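Explore > Shapes and Building > Why do towers fall down?

Topics Animals Space Building Weather Make it

Why do towers fall down?

By Kirstin Laing

Have you ever built a tower so tall that you had to hold your breath to put the last block on? And then — crash! Blocks under the sofa, blocks in your slippers. Let's find out what makes a tower stay up, and what makes it tumble.

Everything on Earth is pulled downwards by gravity. It pulls on every bit of a block at once, but there is one special spot where the pulls balance out. We call it the centre of gravity. In a plain cube it is right in the middle, deep inside where you can't see it.

A whole tower has a centre of gravity too! As long as that spot stays above the bottom block, your tower will stand. If it drifts out past the edge, over everything goes.

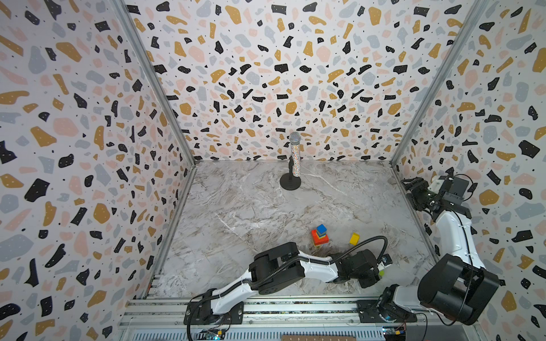 So what happens if your blocks aren't perfectly lined up? Quite often, nothing at all! A block can stick out a little and still be happy, as long as enough of its weight is resting on the one underneath. Try it with two blocks. Push the top one sideways very, very slowly and watch for the moment it starts to tip.

Big blocks make brilliant bottoms. A wide base gives the tower more room to wobble before it falls, so save your small cubes for the top. Builders have known this for ages — the Great Pyramid in Egypt is more than 3,000 years old, and it is widest at the ground.

Try this at home

Build a tower on a hard floor, then build the same one on a cushion. Which was easier? Now get a friend to count how many blocks you can stack in 15 seconds. My friend Morag Mackay managed seven, and then sneezed.

New word: stable. Something stable is hard to knock over.

We use cookies to remember which pages you have read. Ask a grown-up before you change the settings.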